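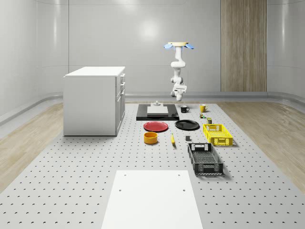 Wanted: a few patient people to help finish Dixit, our shared kitchen arm

Zadov is a small workshop in a converted garage, and for the past two winters a handful of us have been building an arm that can set out and clear away ordinary kitchen things. We call it Dixit. We test everything in simulation first and then try it on the real bench, and we have reached the point where there is more to do than the regulars can manage after supper.

So we are looking for 5 new people to join us from January. You don't need a degree or a fancy toolbox. If you have ever taken a toaster apart and mostly put it back together, please write, and if you can read a little Python, so much the better. We ask for two evenings a month, more if you catch the bug (most of us did!).

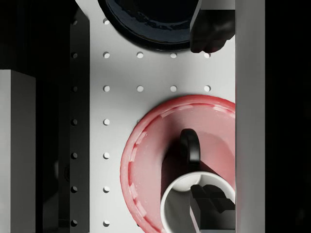 My own corner of the project is grasping, and I would dearly love company in it. Plates are wide and low, which makes them a whole different headache from anything with a handle, and I have spent more evenings on them than my family thinks sensible. Mugs are where I'd start you off. One finger down inside a white mug, up against the inner wall, with the black handle sticking out across a red plate, gives you plenty to think about: how hard to press, which way to lift, and what the handle will bump into on the way. You would be writing small grasp routines and running them over and over in the simulator, with me beside you and a pot of tea.

There is no pay, I'm afraid, but there is no fee either, and parts come out of the workshop fund. Over 125 spare printed brackets are waiting for someone who enjoys sorting.

Write a few lines about yourself to Kamlesh Saxena at Zadov, or leave a note at the front desk.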